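How Does a Store Know What Stuff Costs?
A Tapley Kids page. Read it fast, then go play store.

So you put a box of crackers on the counter. Beep. The screen says the price. How did it know??

The price isn't hiding in the box. It isn't even in the stripes. Let's go.

The stripes

Those black and white stripes are called a barcode. Thick ones, thin ones, gaps in between. All of it spells a number. Just a long number, like a name tag for crackers. Every box of the same crackers has the same one.

A bigger box of crackers? Different number. Cheese flavor? Different number again. That's a lot of numbers, and a store might sell thousands of things.

The beep

The scanner shines a light at the stripes. Black parts soak up the light. White parts bounce it back. The scanner feels the bounces — bright, dark, bright, bright, dark — and turns them into the number. Takes less than a second. Then it beeps so the cashier knows it worked.

No beep? Maybe the bag is crinkled. Or there's frost on it (frozen peas do this all the time). The cashier rubs it flat and trys again. Or types the number in by hand. Look under the stripes, the digits are printed right there.

The list

Now the cash register has a number. Say it ends in 976. It looks in a giant list kept on a computer. Number here, name there, price next to it. Found it! Crackers, 3 dollars and 70 cents. Up it goes on the screen.

That's why a store can have a sale without changing the boxes. They change the list. Also the little sign on the shelf, or people get mad.

The list knows about big things too, stuff for the kitchen and stuff for the table. 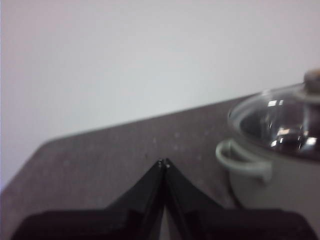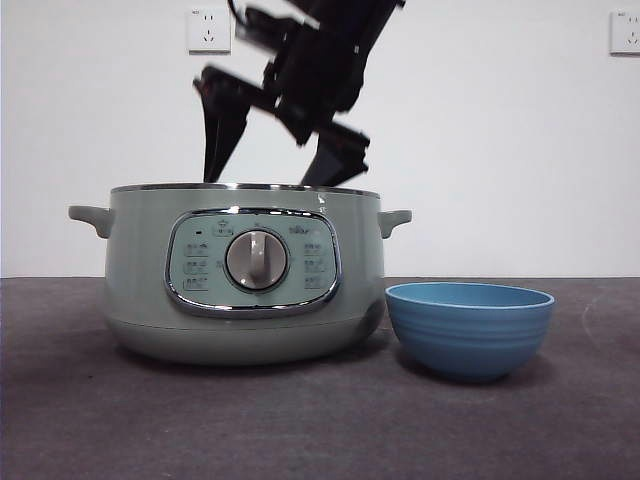
The drawer

Under the register is a drawer with little cups for coins and long slots for bills. It pops open when you pay cash. Ding.

In the morning the drawer already has money in it. It's called the float. Why? Say the very first customer buys an 11 dollar puzzle and hands over a 20. They need nine dollars back, and an empty drawer can't do that.

At closing time somebody adds up the drawer. If the float was 100 dollars and people paid 400 dollars in cash, there should be 500 in there. If not, add it up again. Slower this time.

What about the card?

With a card no money goes in the drawer. The card reader asks the bank, is this okay? Bank says yes or no. You wait, then the reciept prints. Done.

Try it at home

You need: a table, some cans or toys, paper, a pencil, a shoebox.

1. Give each thing a number. Write it on a scrap of paper and tape it on.
2. Make your list. Number, name, price. Keep it behind the counter.
3. Put play money in the shoebox. That's your float, write down how much.
4. Open the store. You have to make the beep yourself.
5. Have a sale! Change the list, leave the scraps alone.
6. Close up and add up the box.

Words to know

Barcode — stripes that spell a number.
Scanner — the thing that reads them.
Float — money in the drawer before anybody shops.
Receipt — the paper that says what you bought.

Next page: why stores put candy by the register.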